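Collecting demonstrations in simulation
Lies Martens, Briltholm workshop, November 5, 2023

Slide 1. Introduce myself. Say that the talk covers how we gather examples and skips the training side. Questions can come in at any time.

Slide 2. Why we started in simulation. We had two arms on order and the kitchen at Westel wasn't ready until January. The software was there, so we began with rendered rooms and kept going — it cost us little to set up.

Slide 3. What one example is. A person drives both arms through a task from start to finish. We save the camera views, the joint positions and a one-line instruction. Mention that the instruction is written before the run. Early on we wrote it after, and people described what they had done, mistakes included.

Slide 4. Room variety. We have 34 room layouts in the Oruvby set. Walls, floors, doors and counter tops get swapped. Objects are placed by a script, then a person checks that nothing is stuck inside anything else. Pause here, people usually ask about the script.

Slide 5. Numbers. A trained operator records nearly 12 good runs an hour. Long tasks are slower. Don't read out the table.

Slide 6. What we throw away. Runs where an object passes through a surface. Runs where the operator stops to think for too long. We keep runs with a failed grasp if the operator recovers — Shabalala asked for those and they helped.

Slide 7. Long counters. The base has to move between grasps, and operators tend to park too far back. Leave the still up while I talk.

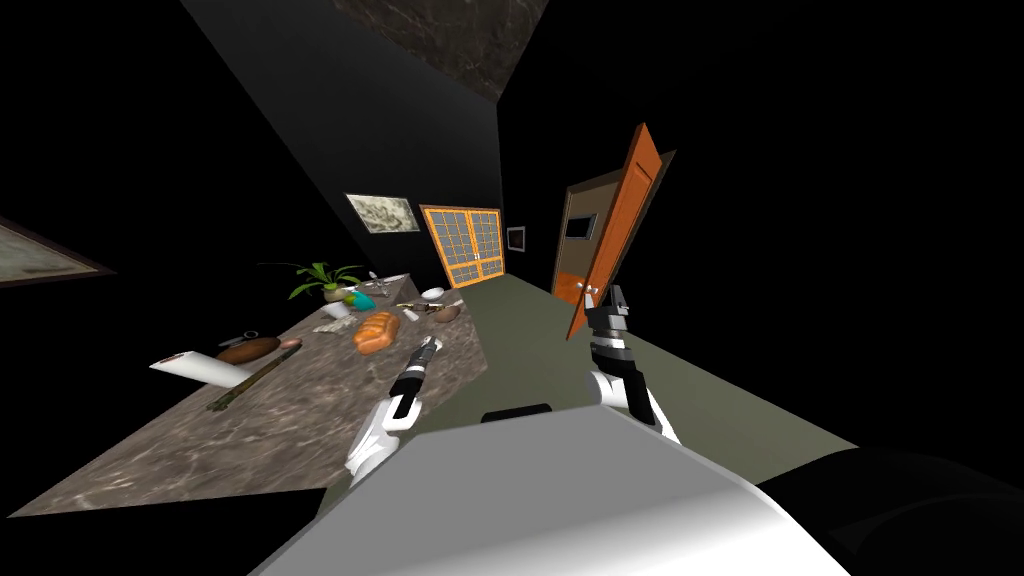
Then go to the parking rule: stop the base first, reach second, and start the run over if the arm is at full stretch.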